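Studio Orkedance
Appel à participants : campagne de tests fermés de Skondo (jeu d'exploration coopératif, PC)
Mis en ligne le 12 janvier 2020

Orkedance recrute des joueuses et joueurs pour la deuxième campagne de tests fermés de Skondo. Les sessions se déroulent en partie dans nos locaux, en partie à distance. Elles portent sur le code réseau, la lisibilité de l'interface et l'équilibrage des 2 premiers chapitres. Les candidatures sont individuelles, y compris pour les personnes qui souhaitent jouer ensemble. 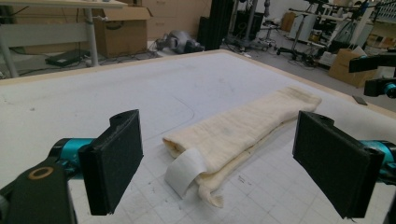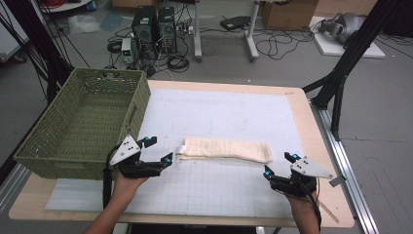

1. Le jeu

Skondo se joue de un à quatre, en vue subjective, sur des cartes semi-ouvertes. Les participants incarnent une équipe de géomètres chargée de relever un réseau de galeries inondées. La progression repose sur la cartographie manuelle : chaque joueur dispose d'un carnet, les relevés ne sont pas partagés automatiquement et doivent être recoupés avec ceux des coéquipiers pour valider une zone. Les affrontements sont rares et peuvent presque toujours être contournés.

Le jeu fonctionne sur Carbone, moteur développé en interne. La version soumise aux tests est la 1 066. Elle comprend le prologue, le chapitre du barrage et le chapitre de Pultivska, ville minière qui sert de point de retour entre les expéditions. Les chapitres suivants ne sont pas accessibles. Les textes sont disponibles en français et en anglais ; les voix sont provisoires.

2. Objet des tests

La première campagne a produit 1 932 rapports d'anomalie, dont une majorité liée à la synchronisation des objets physiques entre l'hôte et les clients. Le modèle de réplication a depuis été réécrit. La campagne à venir doit permettre :

- de mesurer la dérive de position des objets transportés à plusieurs (caisses, échelles, treuils) sur des connexions à latence élevée ;
- de vérifier la reprise de partie après la déconnexion de l'hôte ;
- de relever les points d'abandon dans le chapitre du barrage, en particulier la séquence des vannes ;
- d'évaluer la nouvelle disposition du carnet, à la manette et au clavier ;
- de comparer deux réglages de consommation d'oxygène, attribués par tirage au sort et non communiqués aux testeurs.

Les avis sur l'histoire, la musique et la direction artistique peuvent être transmis par le formulaire libre. Ils seront lus, mais n'entrent pas dans le dépouillement.

3. Profils recherchés

100 places sont ouvertes, réparties en trois groupes.

Groupe A, sessions sur site. Joueurs occasionnels ou réguliers, sans expérience préalable de Skondo. Les personnes ayant participé à la première campagne ne peuvent pas être affectées à ce groupe.

Groupe B, sessions à distance, équipes constituées par nos soins. Pratique régulière d'au moins un jeu coopératif en ligne, communication vocale obligatoire en français ou en anglais.

Groupe C, sessions à distance, tests dirigés. Participants capables de suivre un protocole écrit, de reproduire une anomalie et de la décrire par étapes. Une première expérience de l'assurance qualité, d'un accès anticipé ou du développement de modifications est appréciée. Les anciens testeurs sont prioritaires.

Conditions communes aux trois groupes :

- être majeur à la date de la première session ;
- ne pas être salarié ou prestataire d'un autre éditeur ou studio de jeu vidéo ;
- accepter l'accord de confidentialité ;
- accepter l'enregistrement de l'écran et des entrées (clavier, souris, manette) pendant les sessions.

Nous souhaitons également recevoir des candidatures de personnes daltoniennes, malentendantes ou jouant d'une seule main. La reconfiguration complète des touches est intégrée à cette version, de même que le sous-titrage des sons d'ambiance et trois palettes de couleurs pour les relevés. Ces options n'ont été contrôlées jusqu'à présent que par l'équipe.

4. Configuration requise (groupes B et C)

Système : Windows 10, 64 bits, à jour.
Processeur : quatre cœurs physiques.
Mémoire : 8 Go, 16 Go recommandés pour l'hôte de la partie.
Carte graphique : compatible DirectX 11, 3 Go de mémoire vidéo.
Stockage : 22 Go libres, de préférence sur SSD.
Réseau : connexion filaire souhaitée. Les connexions par réseau mobile sont admises dans le groupe C et doivent être signalées dans la candidature.
Audio : casque avec microphone.

Les machines virtuelles et les services de jeu à distance ne sont pas pris en charge. Sous Linux, la version testée démarre avec une couche de compatibilité, mais les rapports issus de cette configuration ne seront pas traités pendant la campagne.

5. Déroulement

Chaque participant du groupe A est convoqué pour une session unique de trois heures, pause comprise. Le matériel est fourni. Il est possible d'apporter sa propre manette, à condition qu'elle soit reconnue en XInput. La session se termine par un questionnaire écrit et un entretien individuel de quinze minutes.

Les participants du groupe B jouent quatre soirées de deux heures, toujours avec la même équipe. En cas d'absence, l'équipe joue à effectif réduit ; deux absences non signalées entraînent le retrait de l'accès.

Le groupe C travaille sans horaire imposé. Une fiche de test est envoyée au début de chaque semaine et doit être rendue avant la suivante. Une fiche comporte entre cinq et douze cas. Chaque cas indique l'état initial, les actions à effectuer, le résultat attendu et les journaux à joindre. Un cas non exécuté doit être marqué comme tel ; il ne faut pas le laisser vide.

Les rapports d'anomalie sont saisis dans l'outil intégré au jeu (touche F8), qui joint automatiquement la position du joueur, l'état de la session réseau et les trente dernières secondes d'entrées. Un titre court et une description factuelle suffisent. Les doublons sont fusionnés par l'équipe, il n'est donc pas nécessaire de consulter la liste existante avant d'envoyer un rapport.

6. Contreparties

Groupe A : indemnité forfaitaire versée par virement et remboursement des transports en commun sur justificatif.
Groupe B : une clé du jeu complet à sa sortie.
Groupe C : une clé du jeu complet et une indemnité par fiche rendue et validée. Le barème est joint à l'accord de participation.

Tous les testeurs ayant terminé leur programme figurent au générique, sous leur nom ou sous un pseudonyme, sauf demande contraire. La participation ne constitue pas un contrat de travail et n'ouvre pas de droit à une embauche ultérieure.

7. Confidentialité et données

La version de test est nominative et porte un marquage invisible. La diffusion de captures, de vidéos ou de descriptions détaillées du contenu est interdite jusqu'à la levée de l'accord, annoncée par courriel. Le fait de participer à la campagne peut être mentionné publiquement.

Les enregistrements d'écran et d'entrées sont conservés jusqu'à la fin du mois d'août, puis supprimés. Les statistiques de jeu sont conservées sous forme agrégée. La voix n'est enregistrée que dans le groupe A, pendant l'entretien, et avec l'accord écrit de la personne. Toute demande d'accès, de rectification ou d'effacement peut être adressée au studio pendant et après la campagne.

8. Candidature

Le formulaire est accessible depuis la page Skondo du site d'Orkedance, rubrique Tests. Il demande :

- le groupe souhaité, et éventuellement un second choix ;
- les disponibilités en soirée et en journée ;
- pour les groupes B et C, le fichier de configuration généré par l'outil de diagnostic DirectX (dxdiag) ;
- pour le groupe C, la description d'une anomalie rencontrée dans un jeu de votre choix, en vingt lignes maximum, avec les étapes de reproduction.

Les lettres de motivation ne sont pas lues. Dans le groupe C, la sélection se fait sur la description d'anomalie ; dans les groupes A et B, par tirage au sort au sein de tranches définies selon l'expérience de jeu et le matériel. Une réponse est envoyée à chaque candidat, y compris en cas de refus. Les candidatures non retenues sont placées en liste d'attente pour la durée de la campagne, sauf si la case correspondante est décochée.

Responsable de la campagne : Đức Võ, assurance qualité. Les questions relatives au protocole, à l'accessibilité des locaux ou au matériel peuvent lui être transmises par le formulaire de contact, objet « Tests Skondo ». Les demandes de clés pour la presse et les créateurs de vidéos relèvent d'un autre service et ne sont pas traitées à cette adresse.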